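Skiltum Hand-Held Gripper Trials
Progress report, second period
Prepared by Oddur Vestergaard, Prellville workshop
12 August 2023

Where we are

The short version is that the finger comparison is well underway and I am very happy with how much we are learning from it. When the grant started we had one gripper design and a lot of opinions about fingertips. We now have 2 finger surfaces we can compare fairly, a set of household tasks that people can repeat, and a much better idea of what makes soft cloth so hard to handle.

What we did in July

Most of the month went into fabric. The first period was all mugs, boxes and bottles, and every finger we tried did well enough on those that the results told us very little. Clothing is another story! A thick garment hides its own edges, and a finger that holds a cotton shirt perfectly well may only comb through the surface of something fluffy.

We moved the trials out of the workshop and into ordinary bedrooms, where the bed itself is the work surface. A bedspread shifts and sinks in a way that our bench never did, so you can't press down and scoop the way we had been doing. Li rewrote the task sheet for this, and it now covers lifting, turning, opening out and laying flat. Each garment gets up to 15 attempts per finger setup before we swap.

The swap itself used to be the slowest part of a session. Erkosov reworked the finger mounts so that a pad can be changed without taking the body apart, and that change alone has made the sessions far more pleasant (my thanks to him, and my thumbs thank him too).

Mixed fingers

The setup I am most excited about came out of a shortage. We were low on ribbed pads at the start of the month and began running with a blue ribbed pad on one finger and the plain black textured surface on the other. We expected this to be a stopgap. On fleece, though, people using it kept telling us they could feel the cloth settle against the ribs while the plain side let it slide into place. With ribs on both sides, the pile tends to catch early and you end up holding a tuft with nothing behind it. We have kept the mixed pair in the plan as a setup of its own and dropped the smooth fingers, which were clearly behind.

Long-pile fleece is now our standard hard case. It moves a lot, it smears in the wrist camera's picture whenever the hand is quick, and a trimmed opening is often the only edge worth going for. 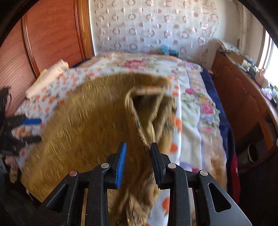

Camera and recording

Motion blur is the main thing we want to fix next. The wide view from the wrist is excellent for context, and we would not give it up, but fast moves over fluffy fabric lose the detail right where the fingers close. We are going to try a shorter exposure first, near a window and then in dimmer rooms, before we ask for any new hardware.

Spending

We spent 800 dollars this period, nearly all of it on pad material, printed parts and fasteners. The camera line has not been touched. If the exposure tests go well I would like to move part of that line to a second round of pads in a softer grade, and I will send a separate request before doing so.

Next period

Finish the fleece series with the mixed pair and with ribs on both sides. Add towels and knitwear to the task sheet. Run the exposure tests. Li will also write up the instructions for new operators, with a page on finding and holding a trimmed edge.

I would be glad to bring the gripper along to our next meeting so you can try the two setups yourselves. Bring a sweater.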